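Home | Notebook | Transcriptions | Gear | Links

Bench notes, 11/1/25 — slowing down the Leung solo

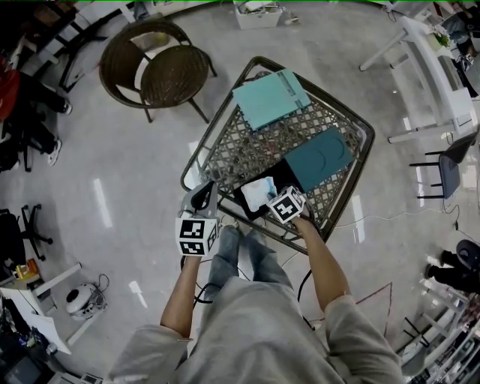 Second pass at the Leung chorus, the fast one from the August session. Full tempo is 322 and my ears give out somewhere well short of that. Ran it at half speed in Hemo, which keeps the pitch but makes the ride cymbal sound like someone frying an egg in the next room. Switched to the older slowdown setting: uglier, but the note attacks are clearer.

Bars 1 to 16 done. The bridge is a mess. He plays the same 4-note cell up in minor thirds and then abandons it halfway, either out of boredom or because the drummer dropped something. I have written it three ways and believe none of them. If anyone wants to have a go, the loop is in the shared folder under "Darkow bridge", the tune being his take on Darkow's changes.

Fingering: fifth position works until the high B flat, then it's every hand for itself. Tried starting on the third finger. Better going up, hopeless coming down.

EQ on the transcription copy: cut at 491, small lift at 710. Guitar comes forward, piano goes and sulks. Any more of a lift and the pick noise takes over.

Strings: the Nustutow flatwounds are still on the archtop. Dull, but they stay in tune, so they can stay until I run out of excuses about tone.

Metronome log: clean up to 240 on the first eight, after that it is mostly bluff. Left hand fine, right hand late on every upstroke that crosses a string.

To do: redo bar 19 (I have five beats in it), check the turnaround against the alternate take, put the capo back where it lives.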